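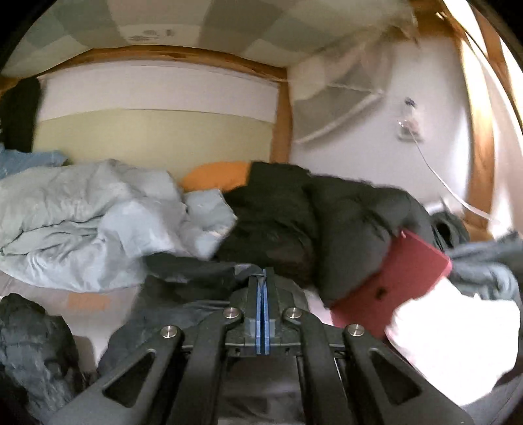
Aiguo Du thinks that the bed is the last place people tidy, and that they are wrong to leave it so late. "If the bed is full, the whole room is full," was the opinion given to this newsletter on Saturday, October 17, 2026, when the autumn changeover of bedding began at the Stomura residence.

The changeover takes place two times in the year, in June and again in October. In June the residents give back the thick duvets and put away their winter jackets. In October everything goes in the other direction, and for a few days the bunks carry more clothes than people. The beds at Stomura are built with wooden frames and most residents like them, but they have little space for storage. What does not fit on a hook or in a net must lie on the mattress until a better place is found.

This year there are 255 residents, and 80 of them have asked for a second duvet. The laundry firm Paisan will collect the used covers on Tuesday, and it asks that each cover is taken off the duvet and folded before it is brought down. Last year 40 covers came to the laundry with socks or pillowcases still inside, and the sorting took one day longer than planned. Covers must also be closed with their buttons, so that smaller things do not go inside them in the machine.

Winter jackets are the second subject of the week. Many residents keep them pressed in a bag during the summer, and the padding becomes flat. The house office recommends to lay the jacket open on the bed for one night, to shake it well in the morning, and only then to hang it. A jacket which smells of the cupboard can hang near an open window, but not on the heater. 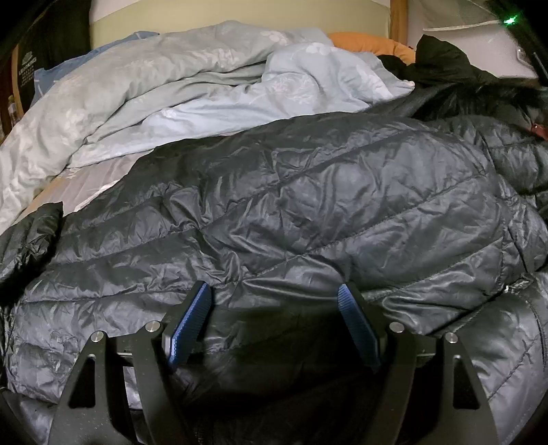
Jackets that are no longer needed can be left at the Jirko shop on the ground floor, where they will be cleaned and sold at a low price to new residents. The shop takes quilted jackets, wool coats and raincoats. It does not take shoes this time, as the shelves for shoes are already full. Zips should work, and pockets should be empty.

For those who want to keep their summer clothes in the house, the firm Prarari rents boxes with a lid in the cellar. One box costs 2 pounds for the month. The boxes are not large, and a duvet will go in only if it is rolled tightly and tied with a belt or string. The name and room number must be written on the short side of the box.

The office also reminds residents that light duvets should be fully dry before they are packed. Clean covers can be taken from the linen room each evening from six until eight. Residents who are away this week may ask a neighbour to collect for them, with a short signed note.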